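Keeping Plush Cleaning Cloths Soft

Plush cloths lose their pile when they go through the wash with cotton towels. Lint works into the fibers and after a few loads they push dust around without picking it up. Wash them on their own in warm water with half the usual detergent. Skip fabric softener and dryer sheets.

Dry on low heat or over a rack. Shake each cloth hard before it goes up. Custódio Mendes wrote in last May to say he adds a splash of white vinegar to the rinse, and we have done the same with no trouble.

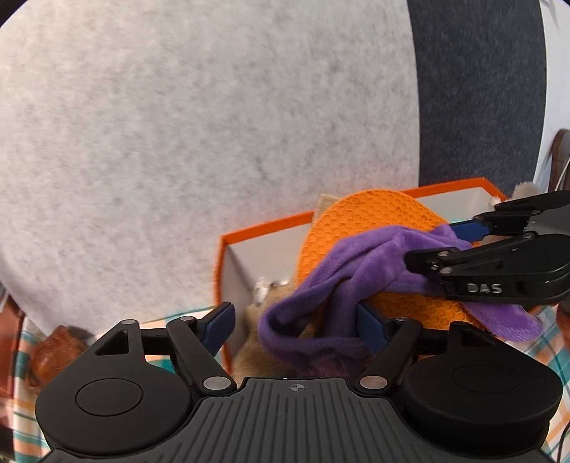

Storage matters as much as washing. A cloth folded tight and stacked under heavy things gets flat creases that take a wash to come out. Use a shallow box and lay the cloths in loosely. A textured mat underneath, like the round orange honeycomb one under the purple cloth, leaves small gaps for air. Long twisted folds are fine for an hour or so, but open the cloth out before you leave it overnight.

Keep 2 boxes if you have the shelf space, one for kitchen cloths and one for the bathroom. Cloths used with wax or furniture oil go in a lidded tin, away from both.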